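New pads, fresh zero, and a long evening with the little arm

I promised a few of you back in the comments that I'd write up how I look after the small orange arm on my bench, and it's February 2018 already, so I had better get on with it before I forget what I did. It started with the grip getting sloppy. I'd send the arm off to pick up a block, the fingers would close just the way they always had, and then the block would slowly tip and slide out on the way up. I blamed the servos first (I always blame the servos), and I spent a whole evening swapping cables before I bothered to look at the pads.
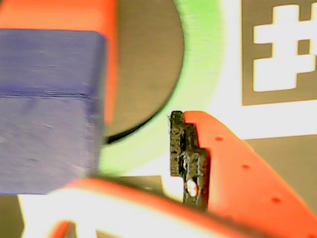

Grip pads wear out much faster than I expected when I started with this hobby. Mine get cut from a sheet of black stuff I order from Skasell, and they're good for nearly 1000 picks before I stop trusting them. A pad that has gone fuzzy, with little strands standing up along the top edge and a speckled face all the way down, still holds a big block well enough, but I get a lot pickier when the small cubes come out. So now I check them every time I sit down. I run a thumb down the pad, look for a corner lifting away from the finger, and wipe the whole thing with a barely damp cloth. Please don't use the strong cleaner! I did that once in May and the glue let go on both sides.

Changing one takes me 5 minutes if I have the new strip cut already. Peel off the old one, scrape the finger clean with an old plastic card, press the new pad on, and leave a clamp on it overnight. I used to skip the clamp. I don't skip it anymore.

After new pads the arm needs its zero set again, and I do that part slowly, with a cup of tea. A pad that is even a hair thicker changes where the fingers meet, so I close them by hand, read the number off the Pivell software, and type it in as the new closed position. Then I send the arm to a handful of spots on the marker board and compare where it thinks it is with where it has landed.
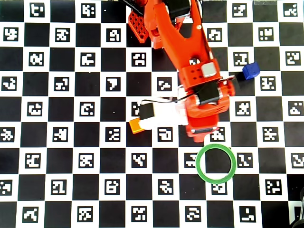
If two spots in a row are off in the same direction, I go back to the base and check the bolts there before I touch any settings, and a quarter turn has fixed it more than once. If the errors go every which way, I look at the wrist servo, and I also check that its cable has enough slack to turn without tugging. The Cluveck bracket I had before pinched the cable terribly, and it took me 11 tries to work out why the wrist kept drifting. (I still have that bracket in a drawer, if anyone wants it.)

Next on my list is the shoulder joint, which has started making a dry little squeak when it comes back up. Yeh sells a grease that is supposed to be fine on printed plastic, and I've ordered the small tube to try.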